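Hjaltested Desk Markers

A photo collection of markers, pens and the desks they live on.

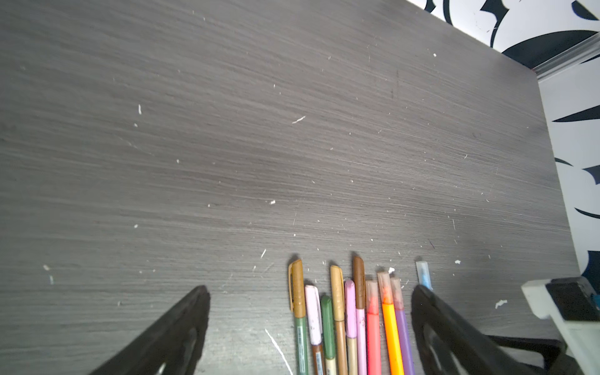
Capped and translucent-tipped markers in a row on dark gray wood grain, with white flecks and a short purple ink line on the desk.

What's in it

Hjaltested has 3000 photos of drawing supplies on working desks, and we love how much color fits into such a small subject! Green barrels with tan-gold caps, pink caps on brown barrels, bright orange next to purple - the sets mix freely, and cap and barrel often don't match.

The desks are left as they were. Lint, paper crumbs, stray ink and scratches all stay in the photos. If you're working on color naming or small-object labeling, the flecks are half the fun (and a good test of whether your labels confuse a scrap with a cap).

Folders

bruveck - markers lined up or bunched together, 1000 photos
lener - markers spread out over the desk
laseo - desk surfaces with ink marks, scraps and scratches

Labels

Each photo has a plain text file with the same name. One line per marker, left to right: cap color, barrel color, clip or no clip. Where the cap isn't visible we write "none" and describe the tip instead. Partly hidden markers get a line too, ending in "partial".

There are 47 color names in colors.txt. Tan-gold and light tan-brown are kept separate, and so are pink and lavender-pink. We went back and forth on coral-red for ages and ended up giving it its own entry.

Known gaps

754 photos in lener have no clip labels yet. Printed text on barrels is not transcribed. Dark desks outnumber light ones by a lot, so more pale wood would be very welcome.

Changes

June - split purple from violet, fixed swapped cap and barrel columns in bruveck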